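Cludier two-arm bench station, reviewed after one month of small work

Our workshop in Ustdale repairs and assembles small electrical goods, mostly lamps and kitchen appliances. In September we rented the two-arm station from Cludier through the dealer Clollow. I wanted to know one simple thing: can such a machine already take over the boring chores of a shop floor, and perhaps later the chores of a house?

My short answer is that it can take over a few of them, if a person prepares everything and stays near.

The installation was easier than I expected. The technician from Clollow needed one morning. After this we could teach a movement by guiding the arms with our hands, and this part I like very much. It is patient work but it is not difficult, and my colleague who has never written a program could do it on the first afternoon.

Sorting screws into trays was the best task. We gave it 500 screws of two lengths, and it made 12 mistakes, all of them near the end when the tray was almost full. It is slower than a person. But it does not become tired, and we could do other work at the next bench.

Folding was the worst. I brought kitchen towels from home, as I was curious. The gripper holds cloth well enough, but the arm does not understand where the corner has gone when the cloth falls over itself. After 15 towels I had three which I would put in a cupboard. My mother would not accept even these three.

Between these two is the work that matters most for us, the handling of cables. A cable never lies in the same shape two times. When I place the plug with its end in a good direction, the station picks it up on most tries. When the plug is turned a little, the fingers close beside it, and the arm continues with its program as if it had the plug. This I find the most serious weakness. A beginner in our shop would notice an empty hand.

The manual is thin, and the chapter about changing tools is translated badly (I say this as a person who makes such mistakes too). The tool change itself takes a few minutes. Also please plan for the arms' own cables. They need space on the table, and in the first week I caught one with my sleeve.

We compared it with the Koivisto arm we had last year. Koivisto was faster, but with a single arm you must build a holder for every part. With two arms you can hold and work at the same time, in principle. In practice we used both together less often than I hoped.

I would rent it again for sorting. I would not buy it yet, and for a kitchen or a laundry room I would wait some years. On our cable days, the two-finger gripper works on the left, the narrow tool with the pointed tip is on the right, and the plug waits on the bare table. 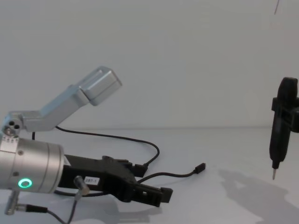 Comments (4)

lampfixer: Does it stop if you touch it while it moves? We have a narrow aisle.

Reply from the author: Yes, it stopped each time I tried. You must then start the program from the beginning, so in a narrow aisle you will lose time.

greybench: Same experience with plugs here. We made a small tray with a slot so the plug always faces one way. It helped a lot, but then you need a person to fill the tray.

twosocks: I would pay 1,000 tomorrow for anything that folds towels. Three good ones is still better than my teenagers.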